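Nodent Juniors Baseball: where we've got to with the Zirus grant

I'll start with the diamond, as that's where most of your money has gone. The new infield at Amaral Park is down and we've been playing on it for six weeks. The mound needed a second go (my fault, I measured from the wrong corner of the plate and had to ring the contractor back, rather red in the face) but it's right now and the pitchers have stopped moaning about it.
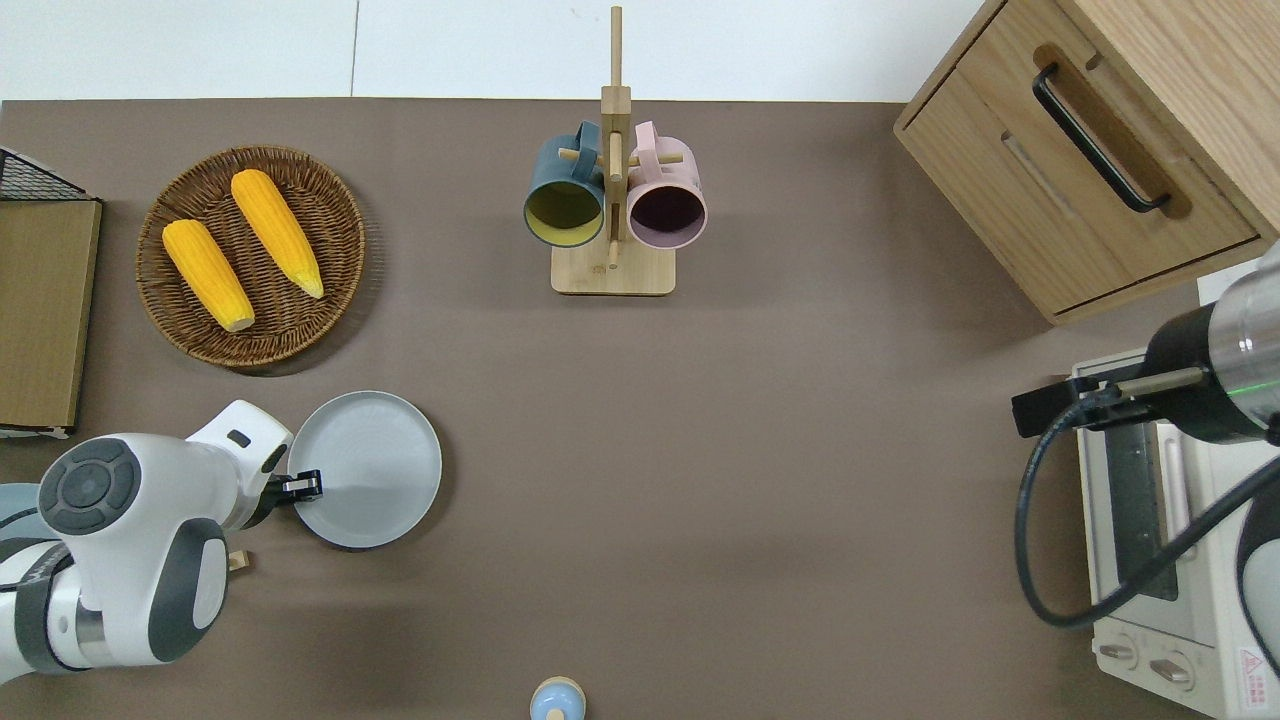 The backstop netting is up too. We lost far fewer balls to the allotments this summer, and I think the neighbours have forgiven us for last year's greenhouse!

Coaching has been slower. We said in February that we'd put 2 people through their level one badge, and both have passed the classroom part, but the practical keeps being moved. I'm chasing it. Meanwhile they're helping with the under-tens, who adore them and listen to hardly a word.

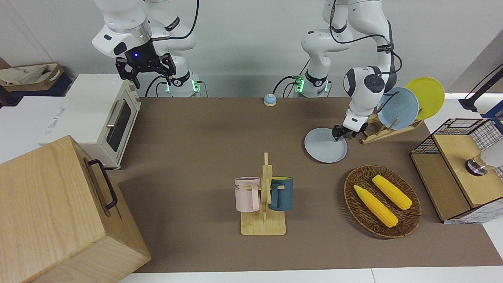 Posted by the club secretary, Nodent Juniors | 21 August 2024

Now for the awkward bit. The pitching machine came in £300 over what I'd put in the budget, as the delivery to us wasn't included and I hadn't spotted it. We've covered it from the summer raffle, so I'm not asking for more, but you'll see it on the accounts sheet and I'd sooner you heard it from me first.

Still to do: dugout roofs, a proper lock for the kit shed, and the away trip to Nondier, which they've asked us to push back until their own pitch is fit. I'll send the receipts over once the roofing invoice is in.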